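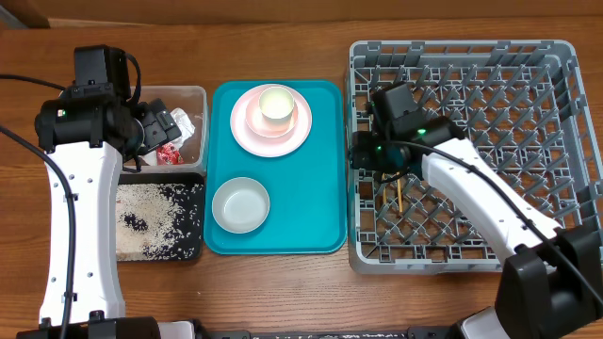
Spring bill, quick update before the Monday rehearsal eats me

OK so the April program is set, finally. Three pieces, one intermission, home by ten if the scene change behaves.

First up is Usto, Anel Mthembu's piece for seven dancers, which some of you caught in the studio showing last fall. She has cut the slow opening by half and moved the big unison section to the end. Much better there. The score is live this time, two cellos and a hand drum, and the cellists sit onstage, so dancers please learn where the end pins go. We nearly lost a toe on Thursday.

Then Grirkumstead, the duet. Lucie Vachon and Xolani Joubert. If you only know Lucie from the classical rep you are in for a suprise, she spends most of it on the floor. Eighteen minutes, no pointe shoes, hardly any light. Xolani's shoulder is fine, thank you to everyone who asked, he did full lifts all week.

After intermission the company piece, Braltis, staged by Annunziata Lo Presti from her own notebooks. She made it years ago on a much smaller group and has been rewriting the counts to fit ours. Some of the counts are in elevens. Ask a dancer about the elevens, then step back. The third section is done without music at all and I think it's the best thing we have put on in a while. You hear the breathing from the back row. Please please turn phones off for that one.

Tickets. The Buthelezi seats 494 and there were 259 gone for opening night when I checked this morning, second night is slower. Balcony is the better view for Braltis, the patterns are all in the floor and you lose them from the front rows. For the duet I'd sit close. Can't have both, sorry. Student rush is $10 at the box office window from 6:30, bring ID, one ticket each.

Open rehearsal: 48 places, free, members first. Watch Annunziata work on the silent section, then a short talk with her and Anel. Email the office if you want in, and say if you need a seat without stairs. Doors at 5:45, we start on the hour and can't let people in after that, the studio door opens right onto the dancing.

Eusebio Henao is teaching the Saturday adult class while Lucie is in tech. Same time, same studio. He goes faster than she does across the floor and he likes a long adagio, you've been warned. Beginners still welcome, stand in the middle so there's somebody to follow in both directions.

Costume shop is short of hands for hems on the Usto skirts, any evening next week. If you can sew a straight line you qualify. Thread and coffee provided.

Also whoever has the spare key to the rosin cupboard, can it come home. And the lost and found is overflowing again, four left leg warmers and no right ones, everything goes to the thrift store once we open.

Program notes go to the printer tommorrow so donors, check how your name is spelled and write back tonight if it's wrong.

See you at the theater.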